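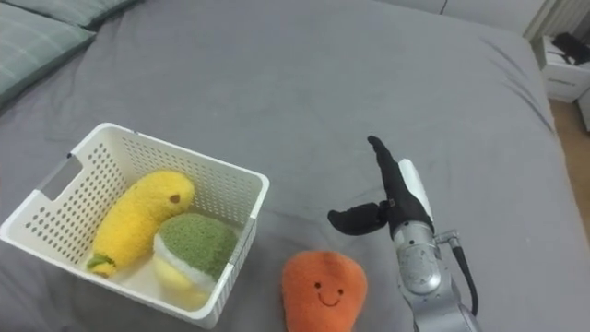
Equipment Buyer and Budget Planner, home robotics
Curkix, Clorov project
Full time, one-year contract, likely to extend
Posted Feb 18, 2024. Start in April.

Short version: we run robot arms in furnished bedrooms and living rooms, teaching them to tidy up. Toys in baskets, pillows, bedding, laundry. The project is growing and the buying is a mess. We need one person to own it. What we have, what we need next, what it costs, when it gets here, who signs.

If you've bought equipment for a lab, a clinic, a school district, a small factory, a theater, keep reading. You don't need to be an engineer.

Where we're at

Clorov started as a side project with a single bedroom setup and a shopping list on a whiteboard. Now it has its own budget and its own floor at the Nyamweya building, and we still buy things more or less the way we did then. Somebody needs a cable, somebody orders a cable. Somebody else orders the same cable. Gripper fingers wear out and we find out when they wear out. Last quarter we paid rush shipping on a part we had in a drawer.

Right now Prakash Nadar does the buying on top of running the rooms. He would like to stop. He's been very clear on this.

We have 4 rooms in use and the plan for this year is more rooms, more arms, better spares. The plan is a spreadsheet. The spreadsheet has a tab called "real numbers" and a tab called "real numbers NEW" and they don't agree. Fixing that is your first week.

What you'd buy

Big stuff:
Robot arms, grippers, mounts and stands
Computers and storage
Safety gear, e-stops, floor marking
Service contracts and repairs (most of our arms go through Utard, our main supplier, and the contract is up for renewal)

Small stuff, and there's a lot of it:
Cables, connectors, fasteners, finger pads
Beds, nightstands, curtains, lamps
Sheets and pillows in different colors and textures
Plastic storage baskets, bins, hampers
Plush toys. Vegetables, animals, whatever. Soft, odd shapes, different fuzz. Yes it's a budget line

The small stuff matters more than it sounds. Putting a plush toy in a basket on a bed is a hard job for a gripper. The sheet wrinkles, the mattress gives, the basket tips or slides. If every basket is the same white one, the robot learns that basket. So the props need variety, and also we need to be able to buy the same thing again when something gets lost or torn. Those two pull against each other and you'd be the one working it out with the room operators. Retail stuff gets discontinued constantly. We currently have more than 700 props on the shelves and the list of them is, let's say, partial.

What you'd do, week to week

Take requests from the team and turn them into orders. One form, one queue, no more orders by chat message.

Get quotes. Compare them properly, including shipping, duty, install, training, spare parts, and what happens when it breaks in month thirteen.

Keep a forecast by quarter that Nadine Karam can take into a budget meeting without calling you from the hallway.

Track lead times. Arms take months, not weeks, if anything at all is off in the order. Grippers vary. Pillow cases are next day. The schedule only works if someone is looking at all of those together.

Set reorder points for wear parts. Reijo Vuorinen has usage notes going back to the first room, mostly on paper, mostly readable.

Tag things. Arms, grippers, computers, anything we'd be sad to lose. Serial numbers, warranty dates, which room.

Receive and check deliveries. Some lifting, up to 35 pounds, heavier stuff comes on a pallet and we have help for that.

Negotiate. Politely, firmly, in writing. Utard are good people and their first quote is never their last.

Say no sometimes. Engineers will ask for the nicer one. Sometimes the nicer one is right. You'd ask what it does for the project and write down the answer.

First jobs waiting for you

1. Merge the budget tabs. Find out what we've spent.

2. Utard renewal. Options are full coverage on every arm, or coverage on part of the fleet plus a spare arm on the shelf. Tharun Kamath has strong feelings in favor of the spare. Finance has the opposite. We want a proper comparison, with downtime priced in, on two pages or less.

3. Gripper plan. We're running multi-finger grippers and we like them for soft objects but the repair costs are climbing. Do we stock whole hands, or fingers only, or send out for repair and wait? Need someone to put numbers next to each.

4. New room budget. What does it cost to open a room, all in? Furniture, floor, power, network, arm, computer, props, the hours to set it up. We've never had a clean figure for this and everybody wants one.

5. Prop catalog. Photo, size, material, where bought, price, can we still get it. A temp can help with the photos.

You should have

At least 2 years buying or budgeting for equipment somewhere that things had to work on the day

Spreadsheets. Properly. Formulas other people can follow, not just you

Experience with at least one big purchase start to finish: spec, quotes, approval, order, delivery, argument about the invoice

Comfort calling suppliers on the phone

Clear short writing. You'll write a lot of one-page memos

Patience with people who change their minds about the spec after the quote comes in

Nice to have, not required

Any time around robots, machine tools, lab instruments or medical devices

Import paperwork, customs codes, that sort of thing

Lease vs buy. We've only ever bought and we might be wrong

Inventory software. We don't have any yet, you'd help choose it (or tell us a better spreadsheet will do)

Used equipment. There's a decent secondhand market for arms and we've been to nervous to touch it

Don't need

A degree in anything particular. Coding. Knowing how the learning side works. Keerthana Alva will walk you through what the robots do and why the rooms are set up how they are, and you'll spend some time in the rooms watching, so when a request comes in for "baskets but with a softer rim" it makes sense to you.

Who you'd work with

You report to Nadine Karam, operations. Budget approval sits with her up to a limit, above that it goes upstairs and you'd write the case.

Keerthana Alva leads Clorov. Decides what tasks we go after next, so she's your early warning. If she says kitchens, start pricing kitchens.

Prakash Nadar, rooms. Your handover.

Reijo Vuorinen, hardware. Keeps the arms and grippers running. Knows which parts fail.

Tharun Kamath schedules robot time and will be the one asking you where the delivery is.

Place and hours

On site at Nyamweya most of the week. One or two days from home is fine once you're settled, except when there's a pallet due. Regular daytime hours. The rooms run evenings too but you don't have to.

The office is shared and can be loud. Storage is down the hall, it has shelves now. There's a freight elevator and it mostly works. Parking in the back lot, bike racks by the loading door.

Pay

Salary depends on experience and we'll give you the range in the first call, before anyone spends an afternoon on interviews. Health, dental, paid leave from day one. Training money if you want a purchasing certificate or similar.

It's a one-year contract because the project budget is approved by the year. We expect to renew. Can't promise it in writing and won't pretend otherwise.

How to apply

Send to Nadine Karam through the Curkix jobs page:

Resume, any format

A half page on one piece of equipment you bought or planned for. What it was, what it was meant to cost, what it did cost, what you'd change. We read this part first. A purchase that went badly is fine, good even

When you could start

No cover letter needed. No references until later.

Then: short call with Nadine. After that a visit, you meet Prakash and Reijo, see the rooms, and do a small paid excercise with three supplier quotes for the same gripper that don't line up. They're old real ones with the names taken off. You tell us which you'd pick and what you'd ask before signing. Bring a calculator or laptop, either.

We're reading applications as they come in and will close the posting when the job is filled. Everyone gets a reply, might be a short one.

Questions about the job before applying: same page, pick "ask about this role." Prakash answers those, usually at lunch.

Suppliers: please don't use the application form to send us catalogs. The new person will be in touch in April.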